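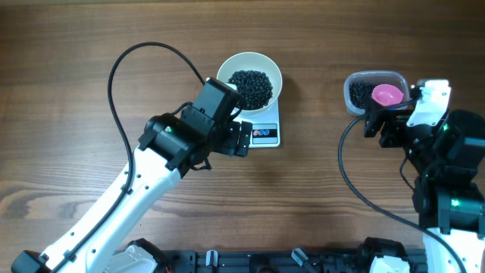 Home | Staff | Minutes | Contact

December
Minutes taken by Sosina Wubshet

Meeting of the packing room staff, Rivley site, 2 p.m.

1. Minutes of last meeting
Accepted with one correction. The Grira order was 453 bags and not 300.

2. Weighing of beans by the two arms
Svyatoslav Shevchuk reported on the trial at the weighing table. The arms work with the scoop and the kitchen scale, one bowl at a time. They are still slower than a person. He wants to do 100 bowls with black beans before we try lentils.
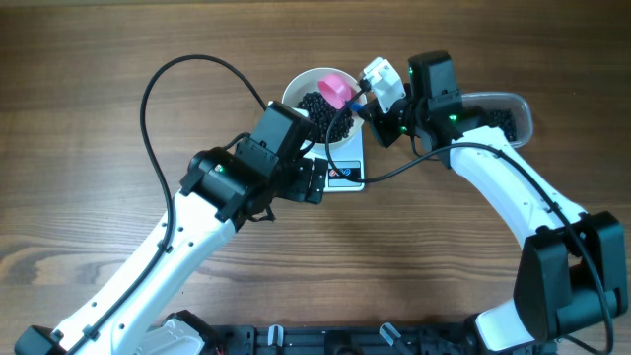

Two colleagues asked who is responsible when a weight is wrong. It was agreed that the person on shift checks every bowl and signs the sheet until the trial is finished. This work must be counted in the shift plan, which is not done at present.

3. Changes in duties
Nobody loses hours during the trial. Weighers who wish it can learn to start and stop the arms. Some 50 hours of training are in the budget. The night shift asked that the training is not only in the morning. Svyatoslav will ask the office.

4. Other matters
The Jemero labels come off in the cold store. Sosina will write to Lytvynenko about a different glue.

Meeting closed at 2:50 p.m.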